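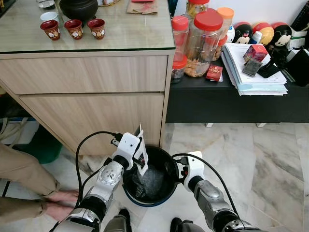
Stikico Home Surfaces -- README

Stikico is a set of pictures of household things on the surfaces where people keep them: floors, cabinet tops, low shelves and tables. It was put together at Zotstead for the Halliday storage project.

Contents
566 pictures from 9 homes
146 pictures include jars or bottles
10 surface labels, listed in surfaces.txt

Labels
Lidded snack jars are "jar". Cups are "cup", with or without a pattern. Papers and envelopes are "paper" -- stacked or single.

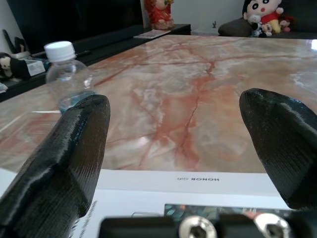
Maintained by the Zotstead data desk | Updated September 12, 2023

Stone-look tabletops with strong veins are labeled "patterned". Glare is not labeled. A clear bottle gets one outline, cap included, even where the table shows through it.

Known gaps
Almost no glass tops in the first batch. Lid color is not recorded. Send corrections to the Trarkomex tracker under "surfaces".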